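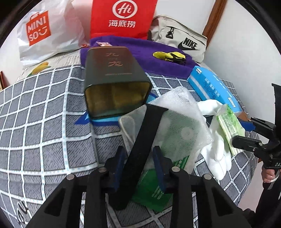
Fix the timestamps before you touch the segmentation, one reader wrote after the last issue, because every mask you argue over is being compared to a pose from some other moment. Fair. Annoying, but fair. We spent most of the past two weeks doing exactly that, so the item on grasp scoring gets bumped and you get clocks instead. Sorry to whoever was waiting for grasp scoring.

11 August 2022

Short version: Cuveo 2 is out to everyone on the Brundetti list. If you record with two hand-held grippers at once, update before your next session. If you record with one, update anyway, the export is faster.

Longer version.

The old build stamped each video frame when it landed on the recorder, not when the sensor took it. With one gripper you mostly get away with it, the lag is steady and the trajectory just shifts. With two it falls apart. Each camera has its own lag, the lag wanders, and the moment one tool comes into the other tool's view you have a black shape in the picture that the pose log says is somewhere else. Worst gap we found in the Wendt recordings was 37 milliseconds. Doesn't sound like much. Move a hand quickly across a bed and it's plenty, the fingers are past the packet in one stream and still short of it in the other.

New build reads the sensor clock, fits the drift over the whole take, and writes the corrected time next to the raw one. Raw is kept. Please don't delete the raw column to save space, somebody did this with the last format and we couldn't re-run a thing.

Second change, lens model. The wide lenses bow straight lines, obvious on any plaid cloth, and the old undistort step cropped hard to hide it. Crop is gone. The planner now works in the original pixels with a proper fisheye projection, and the rectified view is only for people to look at. Upshot: a second gripper over at the right edge stays in the data, hand on the handle included. Before, it got chopped and the masker would label whatever was left as clutter. You can imagine what the planner made of clutter that moves.

Now the segmentation, since people will ask. Better. Not good. What's still going wrong on the bed setups, in no order:

Open tins on their side. The inside of a shiny gold one gives blurred reflections and the depth net reads them as stuff sitting in the tin. Sindinon then plans around stuff that isn't there. Workaround is the "specular" flag, which drops depth inside the mouth and keeps the rim. Ugly, works.

See-through mesh. You get the bag plus whatever green shows up underneath it, and the masker wants to call it a single object. We're trying a two layer mask, cover and covered, so that a pixel can belong to both. It roughly doubles the label time and we haven't decided if that's OK.

Clear packets lying on gloves. White fingers poking out from under a printed wrapper, pale contents inside the wrapper, good luck. The labels disagree between passes even when it's the same person doing both. If you have a rule that you stick to for these, send it, we'll probably steal it.

Long thin things. Anything black and strap-like that runs between black gripper fingers. The contact detector was leaning on color more than any of us wanted to admit, so it would swallow the object into the finger mask and report an empty gripper. It now looks at the blue pads first and asks what sits between them. Much happier. It still misses at the far end where a strap rests by the corner of something dark.

Printed bags at the back. Big logos, big characters, and the feature tracker just loves them. Great for localization right up until a soft bag slumps halfway through a take and drags the whole map along with it. Tracker weights are now lower on anything tagged deformable. Tag your bags. Seriously, tag them, it takes a minute.

On the planning side not much is new. Sindinon can take both tools as one problem now, behind a setting, off by default. It's slow. It also has a habit of parking the idle gripper right where the other one wants to go, then replanning, then parking it there again. Known, being worked on, don't file it again please. If you want to try it keep the horizon short and leave the collision margin alone.

How to update: pull the new Cuveo, run the migrate command on a COPY of your session folder, check the drift plot. Should be a smooth line. If there's a step in it the camera restarted during the take and you need to split there by hand, the splitter won't find it for you. Then re-export. Old masks carry over but the ones near the border will look clipped, becuase they were. Re-run those.

Things that broke and we know about: thumbnails come out rotated on some machines. The progress bar goes past the end. Undo in the mask editor undoes two strokes instead of one, no idea yet.

Things that are not coming, at least until November: live preview from both cameras, audio sync, any kind of dark theme. Stop asking about the dark theme.

The Wendt takes are being re-exported now with corrected times and will replace the ones in the shared folder as they finish, same names, new checksums. If you trained on the old ones your numbers will move. Tell us which direction, we only have our own runs to go on and they were done on diffrent settings, so not a clean comparison.

Grasp scoring next issue. Send session files that fail the drift fit to the usual address, zipped, with the raw column still in them.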